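Open scoring belongs in regional mixed martial arts

1 August 2026

A three-round bout at 70 kg was stopped by nothing except the clock at Sovstead last autumn, in front of about 1,500 people. Both corners believed their fighter had won. One corner had told its fighter before the third round to stay at range, keep the lead hand busy and avoid the fence. He did as he was told, lost the round on every card, and lost the bout by split decision. The coach had worked on the assumption that the first two rounds were banked. One of them was, on two of the cards. The other was not.

I was the timekeeper's assistant that evening and had no part in the scoring. I mention the bout because it is a clean case of a problem that regional promotions could remove at almost no cost. The scores existed at the end of round one. They were written down, signed and handed to the supervisor. Everyone with a practical use for them was kept from seeing them until they had lost their use.

Open scoring means that each judge's card is collected in the ordinary way after each round, and that the scores are then announced, or shown to the corners, before the next round begins. The criteria do not change. The 10-point must system does not change. The judges do not confer. The single difference is the time at which the information is released. My view is that small promotions should adopt it, beginning with corner-only release, and that the usual objections are either weaker than they sound or can be met with procedure.

The main objection is that a fighter who knows he is two rounds up will coast. This is possible and should be treated seriously. It also describes what happens now. A fighter who believes he is two rounds up already coasts, and the belief comes from his corner, who are partisan and have a poor angle. Closed scoring therefore leaves coasting in place and makes it unreliable. The fighter who is behind is in a worse position still, as he may not know that he needs a finish. With open scoring, a fighter who has lost both rounds on all cards will normally understand that only a stoppage or a very wide third round can help him. He has a reason to take risks and his opponent has a reason to expect them. I would accept some cautious thirds from leaders in exchange for that.

Stanisława Bielecka keeps the scoring records for Orken, which ran both methods across its regional cards, and she let me go through the sheets for 310 rounds. I do not want to claim much for this. The cards were not matched for weight or experience, and the method was set by event, so a weak run of matchmaking would distort the result. What I can say is that I found no clear drop in third-round activity under open scoring, using the crude measures on the sheets. Anyone wanting to show that it kills the last round would need better data than mine. So would anyone wanting to show that it improves it.

The second objection concerns the judges. If scores are read out in the hall, a judge who is out of line with the other two will hear the reaction of the crowd and may adjust. There is a real risk of this and it is the best argument against full public release. It is a much weaker argument against release to the corners alone. A corner can be handed a slip with three pairs of numbers on it and no names. The judges do not need to see it, and the supervisor can deliver it without speaking. Under that arrangement a judge knows only his own card, exactly as at present.

There is a related point about position.

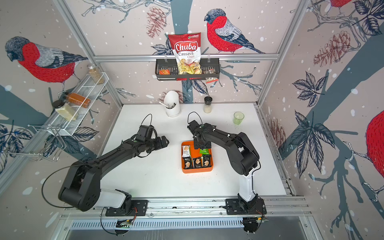 Judges are placed on different sides of the cage so that an exchange hidden from one can be seen by another. It follows that some disagreement is built into the method and should be expected. Two black robot arms set along one front rail, reaching over the same white tabletop, make a fair diagram of the opposite arrangement: everything approaches the work from a single side, and whatever is hard to reach from there is hard to reach for both. Put all three judges on one side and the cards would agree more often, but the agreement would be worth less. Split cards are often treated as evidence of incompetence when they may be evidence of geometry. A corner that sees a split after round one has learned something useful, namely that the round was close or that part of it was visible from only one side. It can then tell its fighter to work in the centre, or to make his scoring more obvious.

Eilif Söderlund, who coaches at Lã and has cornered under both systems, dislikes open scoring for a reason I had not considered before I spoke to him. A minute between rounds is short. The fighter has to sit, breathe, drink, be checked for cuts and receive two instructions at most. Söderlund argues that a slip of paper takes ten seconds of attention from the person who should be giving those instructions, and that a bad number can upset a novice who was otherwise fighting well. He would rather decide for himself what his fighter believes about the score.

I think he is right about the ten seconds and wrong about the remedy. The slip should go to one named member of the corner, who may be the coach or may be the second. That person may read it, ignore it, pass it on or put it in a pocket. A coach who prefers to work without it can decline it at the rules meeting, and the supervisor can record this on the sheet. The information should be available to the people whose bout it is. Whether they use it is a coaching matter.

The administrative load is small but it is not zero, and promotions that have tried this badly have usually failed on the handling. Cards have to be collected within the first fifteen seconds of the interval. They have to be copied correctly, which means one person reads and another writes, and the two compare. Orken uses a tablet program called Lirnomari for this, and it works well enough when the connection in the hall holds. At Sovstead the connection does not hold once the seats are full, and paper slips in two colours have proved quicker. I would advise any promotion to start on paper. A failed tablet in round two leaves one corner informed and the other not, and that is worse than telling neither.

Equal treatment needs to be stated in the rules. Both slips should be ready before either is delivered. If one cannot be delivered in time, neither should be. If a score is copied wrongly and the error is found before the last round starts, both corners are told during the interval. If it is found later, the signed card stands and the error is reported. None of this is difficult to write down. It should be written down before the first event, because the first dispute will concern the one case that was left out.

Point deductions need a line of their own. A referee who takes a point for holding the fence tells the judges and both corners at the time, but the deduction is sometimes applied by the supervisor after the judges have scored the round. The slip has to show the score after deduction. If it shows the raw score, a corner may count the deduction twice or not at all. 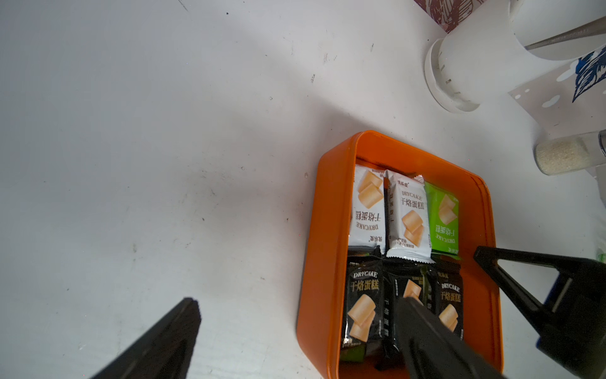

Wrapped packets packed side by side in an orange tray, a DRYCAKE among them.

The commercial objection is that suspense sells. A closed decision gives the announcer a long pause and the audience a reason to stay until it ends. I accept that a televised promotion with large sums at stake may value that pause highly. A regional promotion sells most of its seats to people who know somebody on the card, and they will stay for the decision in any case. Corner-only release leaves the announcement as it was. The audience hears the totals at the same moment as before, and the pause can be as long as the announcer likes.

There is also the matter of betting, which is raised whenever information is given to some people ahead of others. A corner that knows the score after two rounds has something a bettor would want. Where in-play markets are offered, this favours full public release, with the effect on judges managed by seating and by reading the scores without names. Where no such market exists, as on most regional cards, corner-only release is safe enough. A promotion should settle which of these it is before choosing.

Scoring reform in this sport tends to be discussed in terms of criteria: what counts as damage, how much a takedown is worth without anything following it, when a 10-8 is deserved. Those arguments are worth having, but they take years, and the judges need retraining every time the wording moves. Releasing the scores earlier needs no retraining of judges at all. It asks for two slips of paper, one reliable person to carry them and a page of rules.

Orken will decide in October whether to keep the practice for its next set of events. I have asked for corner-only release at every bout of three rounds, with the right to decline, and for the sheets to record whether the slip was taken. That last item matters to me more than it may to others. Without it we will have another season of cards and no means of telling which corners knew the score when they sent their fighter out for the third.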